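# Stop Recalibrating the Arm First

When a pick-and-place cell starts missing, most people reach for the arm calibration. I think that is the wrong place to start, and on a small tabletop cell it does more harm than good. The arm is the best-behaved part of the setup. The table, the dishes and the camera mounts move far more often, and they get checked last.

The cell I look after at Jatisex handles two pieces of tableware: a green bowl and a wide blue plate. The start pose for the reset check is the bowl set inside the plate, near the middle of the table. We have logged 2,669 cycles on it since July. Of the stops I could trace, the majority came down to where things had been put between runs. 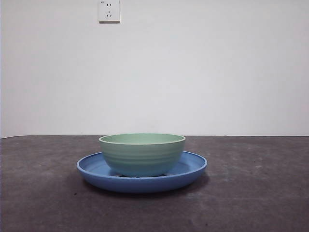

Derek Catterall disagrees, and he wrote to me after reading a draft: a cell that depends on a tidy start pose is a badly taught cell, and the time spent on placement would be better spent on a wider range of taught positions.

He has a point for production. A line can't stop for someone to nudge a plate. But a wider range only helps once you can trust the reference it was taught from. If the bowl sits a little left of the plate's center one day and a little right of it the next, and the fixed camera has also shifted on its bracket, you can't separate the two errors. You end up teaching the arm to correct for a loose screw.

So the reference has to be dull and repeatable. The fixed camera should see the full outline of both dishes, with clear table on either side and in front. It should also see the line where the table meets the wall. That line is the cheapest alignment tool in the room. Save one view on the day the bracket is tightened, overlay the current view, and compare the line before looking at anything else. If the line has moved, the bracket or the table has moved, and no amount of work on the arm will fix it. 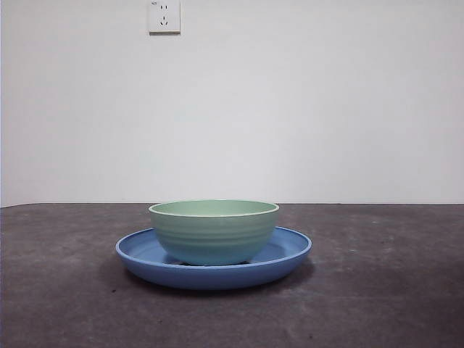
*Bowl on plate, fixed camera view.*

The second check is the wrist camera, which gets neglected because it travels with the arm and people assume it must be right. It needs its own saved view. Ours is taken at the home pose with nothing in the grip. I look at two things: how high the fingertips reach, left against right, and whether the gap between them runs straight.
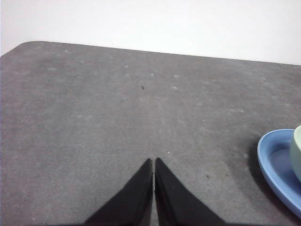
A small difference in tip height is tolerable. A gap that widens toward one end is a different matter, and usually means a finger has worked loose at its base. Tighten it, cycle the gripper 3 times, and look again. Only then is the saved view worth comparing with anything.

Raquel Valente keeps the log for our second cell, which runs a Finalari controller, and she adds a line for the state of the work surface. I was skeptical of this. Specks and pale smudges on a dark table look harmless, and to the arm they are. To a detector with a low threshold they are candidates. She found a run of false detections between cycles 793 and the next service, and they stopped after the surface was wiped and the threshold raised. I would have liked her to make those changes one at a time, but I have adopted the line anyway.

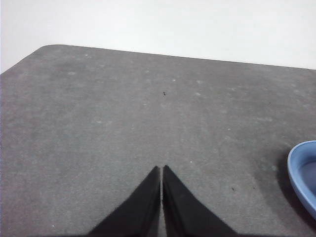
The order I argue for, then, is fixed camera, table, wrist camera, fingers, dishes, and the arm at the very end. The first five take me around 2 minutes together. A full arm calibration takes most of a morning, and it overwrites the numbers you would need to work out what had gone wrong – a cost that rarely appears in anyone's maintenance plan.

Sugden's service sheet, which we inherited with the cell, lists arm calibration as step one. I have crossed it out on our copy and written it in again at the bottom.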